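3.2 Where the folding happens

I'll admit I came to this section with a bias: I fold on the bed, always have, and I figured most people did too. Then we read through the Kurdale diaries (6 households, one August of laundry each) and the table kept winning! Kyung-tae Hyun, who coded the entries with me, pointed out that the basket nearly always went on the table as well, right next to the cloth, so folding was mostly a sideways business with very little bending.

That matters for our layout question. In the Doležal scheme the basket is "storage" and the tabletop is "work surface", two separate zones. Our diarists didn't see it that way at all. One wrote that her basket "eats half the table and I let it", and I love that line. So we dropped the two zones and coded the tabletop as one shared space (Figure 5), with the basket on one side and the piece being handled on the other. Towels fit this nicely. Bed sheets don't, and I come back to them in 3.3.
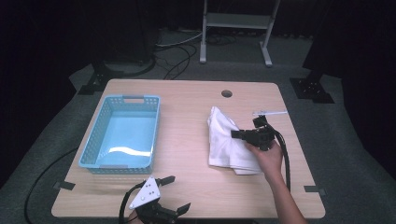

Figure 5. Shared tabletop layout: empty basket on the left, white cloth on the right.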